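**Open metal bin** (also *bench bin*, *tin tray* or, in parts of Moltdale, *skikel*) is the common name for a rectangular, lidless container folded from sheet metal and kept on a table or bench. It holds whatever is being sorted, washed, packed or put away: cutlery, cups, fittings, seed packets, jar lids, toys. It has flat walls, a flat floor and a wide open top, and it is one of the most useful plain objects ever to sit on a tabletop.

## Name

In catalogues the object is usually an "open bin" or "sheet bin". The Moltdale word *skikel* comes from the Skikel works, a small metal shop that folded bins for local canneries, and it is still used there for any bin with straight sides, whoever made it. Older people in the district keep a nice distinction between a skikel, which has tall walls, and a *flat*, which has walls no higher than a hand is wide. Younger people call both of them trays.

## Form

A typical bin begins as a single flat sheet. The outline is cut with a square notch at each corner, the four sides are folded up through 90 degrees, and the corners are closed by spot welding, riveting or a folded tab. The top edge is nearly always turned over. A rolled or hemmed edge stiffens the wall remarkably well (press on the rim of a hemmed bin and then on an unhemmed one, the difference is a delight) and keeps the raw edge away from fingers.

Proportions vary a great deal. The Skikel Number 2, the size most often found second-hand in Moltdale, measures 600 mm along the long side and 244 mm deep, and was meant to sit crosswise on a kitchen table with room for a person to work in front of it. Some makers put the front wall lower than the back so that the contents are easier to see and reach. Others fit a sloping panel inside, so that small items slide down to where they can be picked up.

### Finish

Bare galvanised steel is the usual choice and dulls over the years to a soft, uneven grey. Painted bins look smarter at first and chip at the rim. Stainless bins cost more and are preferred wherever food is handled. The same bin can look like several different metals at once: one wall catches a window and goes warm and pale, the next falls into shade and turns almost blue. People who draw or paint household objects are very fond of them for exactly this reason.

### Floor

The floor is where a bin's working life is written down. Long scratches come from things being dragged, short ones from things being dropped, and dark smudges gather wherever hands and cups and tins keep landing in the same spot. A new floor is slippery and rings like a bell. A well-used one is mottled and a good deal quieter.

Many bins have round holes in the floor. Depending on the maker these may be for drainage, for bolting the bin down, for hanging it on pegs when empty, or simply left over from the sheet's earlier life as part of something else. Moltdale bins often have holes in odd places, a sign of thrifty cutting. Anyone storing small screws or beads should put down a sheet of card first.

## Use

### In the kitchen

The open bin makes a fine staging place for dishes. Cups and mugs go in upright or upside down, in a single layer, and can be carried from table to shelf in one trip. The tall walls stop anything from tipping over the side, and the flat floor gives a cup a steadier footing than a wire rack does. Enamel and plastic cups can go straight onto the metal. For glass or thin china, a folded tea towel on the floor of the bin softens both the landing and the noise.

Reaching in does take some practice. With a cup near a tall wall there may be little room for knuckles, so experienced hands come down from above, take the rim or the side that faces the open floor, and lift straight up before moving across. Leaving a gap between the outermost cup and the wall makes the whole job easier.

### In sorting and tidying

A bin with walls is a boundary, and that turns out to be a wonderful help in tidying. Everything inside is still to be dealt with; everything on the table outside has been seen to. The method taught at the Skamance community hall, where a tidying session runs each Thursday, uses one bin only:

1. Clear a patch of table as big as the bin, plus an arm's length to one side.
2. Tip or place the mixed items in the bin.
3. Take out the largest things first and set them down by kind.
4. Work from the back wall toward the front.
5. Wipe the floor of the bin and put it away.

Regulars at the hall argue happily over step four. Left-handed people often prefer to clear from right to left, and there is a faction that insists on corners first.

### In the workshop

Metalworkers, gardeners and bicycle menders use the same bin for washing parts, holding offcuts and keeping a job together while it waits. A heavy bin of fasteners should be slid along the bench with both hands at the base and never hauled by the rim.

## The table beneath

Bins are hard on tabletops. A folded steel corner will mark softwood the first time it is dragged, and moisture trapped underneath leaves a grey ring that sanding only partly removes. Light-coloured timber shows this most clearly. The traditional remedy is a pair of thin wooden battens under the long sides; felt pads and old cork placemats do nearly as well. On a bare wooden top, a bin should be lifted into position and left there.

## Wear and repair

The areas most exposed to wear are the floor, the inner faces of the ends and, where one is fitted, the lower part of any sloping panel. Scuffing in these places is harmless on plain steel. On galvanised metal it is worth watching for reddish spots, which should be rubbed back and touched up with cold galvanising paint. Dents in a wall can be pressed out against a block of wood. A split corner needs a rivet.
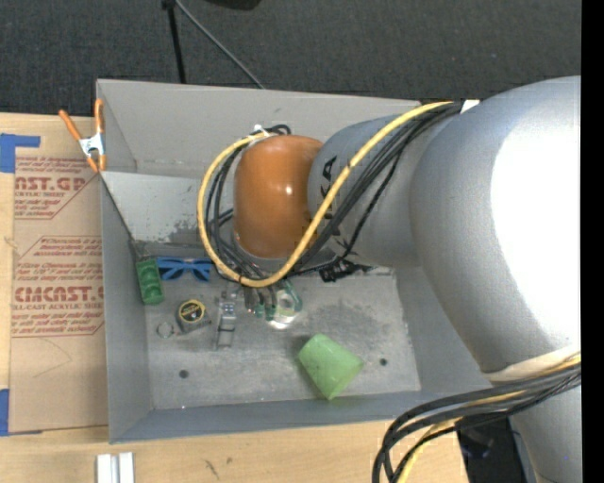 Vlastimil Havlíček, writing in the Moltdale household newsletter, objected to the whole idea of restoring floors. A scratched bin, he argued, "has already had the worst day it is going to have," and polishing one only gives its owner something new to worry about. He advised warm water, a soft brush and a dry cloth, and added that he had never once met a cup that minded a smudge.

His view has become the usual one among collectors, who now pay more for an untouched floor than for a bright one. The exception is the Hrubý bin, a stainless pattern with brushed walls, whose owners do like to keep the grain even and will spend a very pleasant evening doing it.

## Cleaning and storage

For everyday dirt, a drop of dish soap and warm water is enough. Folded corners hold crumbs and grit, and an old toothbrush gets them out beautifully. Steel wool should be kept away from galvanised and stainless surfaces alike. After washing, the bin is dried and stood on one end for an hour so that water trapped in the hem can run out.

Bins with slightly flared sides nest inside one another. Straight-sided ones don't, and are best stored on their ends like books, with the heaviest against the wall.

## See also

- Dish rack
- Drawer divider
- Enamelware
- Seed tray
- Spot welding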